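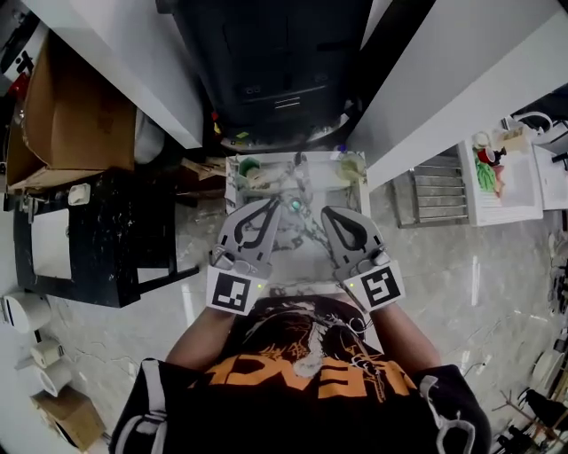

Sorting tray

A sorting tray is a flat, shallow surface on which small objects are put in order before they are stored, counted or packed. It is used in homes, craft rooms and small workshops. The usual form is a rectangle, and a size of 34 by 17 centimeters is common in household sets.

Materials and finish

Trays are made from wood, metal, plastic or stone. Marble-patterned trays, white with gray veining, became popular as table decoration and were later taken into the workroom. A pale surface makes small colored pieces easier to find – a dark one is preferred for clear glass and white beads.

Use

The objects are placed with free space between them, often with one kind in each corner. The middle is kept for the piece which is being handled. Larger goods stay in boxes beside the work table.

Collections

The household museum in Whitcombe keeps 637 trays, listed by Hadiza Oyelaran. The oldest ones came from the Koltach button works, where each sorter had her own tray with a number on the underside. The highest number found is 2697.

See also: Button box, Serving tray, Workbench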